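# Project Report: Trying Out the Starklow Kitchen Simulator

April 26, 2020, was left off our first draft, so this version is dated Sunday.

Our group reviewed Starklow, a simulation kit sold by Pultstead. We wanted to know if it suits a beginner class.

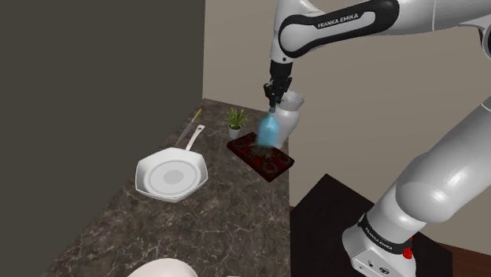
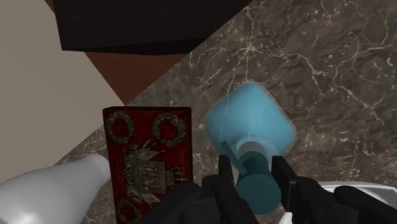

*Bottle task in Starklow, with the bottle held in the gripper in both views.*

We ran the bottle task 43 times on two laptops. Setup was easy – the manual was not. It skips the gripper settings.

We would use the kit again, but only with a better manual.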